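Student robotics groups should publish their failures in the same table as their successes, and the judges of student competitions should mark them down if they don't.

I have held this view since July, when I read nine project reports from teams working on household manipulation. Seven gave a success rate. Two said how many attempts the rate was taken from. One of those, from the Haldane group, said what counted as an attempt. The other eight reports may describe good work, but a reader has no means of telling.

The Haldane task is a plain one. An arm with a two-finger gripper has to deal with a small box in an open drawer. The team logged 1,000 attempts over the term and reported 975 as complete. A rate of 97.5 per cent would normally go on the poster in large type, and it did. Under it, in type of the same size, the team listed the remaining 25: 14 where the fingers closed on the drawer front, six where the box turned in the grip, and five where the planner returned no path and the arm did not move. The last five are the ones I would expect to go missing. It is easy to argue that a run in which nothing moves is not a run. 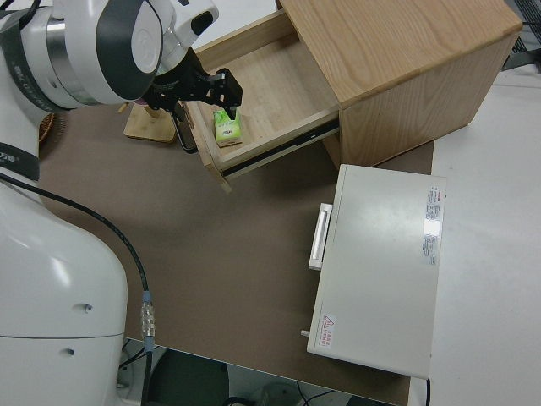
A drawer is a harder test than it sounds. The walls limit the angles from which the gripper can approach, and the clearance changes with how far the drawer has been pulled out. A box near a corner leaves less room for the fingers than one in the middle. If a team chooses the position of the box before each attempt, it can raise its score by 20 points without touching a line of code, and without any intent to mislead. The Haldane group drew positions from a list fixed before the first attempt. The list is printed in their appendix.

The usual objection is time. Nazmiye Kaplan, who supervises the Dramari club, put it to me in those terms: her students have two evenings a week, and she would sooner they spent them on the controller than on a spreadsheet. I accept the constraint but I do not accept the split. Her own team rewrote its grasp routine twice last year on the basis of what people remembered from the previous session. A log with four columns (start position, outcome, fault, software version) takes less than a minute per attempt and would have settled the matter the first time.

The second objection is that students will be punished for candour if rival teams stay silent. At present this is correct. The Distano cup awards its reliability marks on a single figure supplied by the team, so a group reporting 975 out of 1,000 loses to one reporting "over 99 per cent" of an unstated total. The rules need one added sentence: no attempt log, no reliability marks. The Tonik regional event has had a similar clause for two seasons, and entries have not fallen.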